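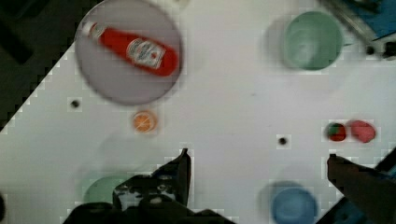

Gray plate, green cup and blue cup on one of our white tables.

About Garkomport

Garkomport supplies tableware and small kitchen goods to school lunchrooms, day care centers, staff kitchens and after-school clubs. We sell by the set and by the piece, and we replace single items for as long as a line stays in our catalog.

The company started with one product, a plain round plate for preschool lunch tables. Customers asked for a bowl to go with it, then a cup, and the list grew from there. Today the catalog has 139 items. Plates, bowls and cups still make up most of what leaves the warehouse.

Our product lines

Plirkalska is our everyday table line. It covers plates, bowls and cups in plain colors, and pieces from different orders can be mixed on the same table. Many schools give each group its own cup color, which helps when the dishes come back to the kitchen. Gray is the color ordered most for plates. Green and blue lead for cups.

Vidmar is the serving line – pitchers, trays, lidded tubs and the larger bowls used for salad and cut fruit. Two of the trays were redrawn in May after kitchens told us the handles were too narrow for oven mitts.

Stukwood is the play kitchen line for early classrooms. It has its own small catalog, with pretend food, pots, and child-size plates and cups. Stukwood pieces are for play and should not be used for serving meals.

How we work

We have 12 people on staff, split between the office and the warehouse. The showroom is next to the loading dock, with tables where customers can set out a full place setting before they order. Bring a tray from your own kitchen if you want to check the fit.

Standard orders are packed within 2 working days. Sample boxes hold up to 105 pieces and can be kept for a month. Pieces you decide to buy stay with you and are added to the invoice; the rest come back in the same box. Please rinse and dry anything that has been used.

Replacement pieces have no minimum order. If a color has been dropped, the office will tell you the nearest one we still carry – a photo of the old piece next to something white is the easiest way for us to match it.

Catalogs and order forms are available from the office on request. Prices on this page's linked list apply from July 2021.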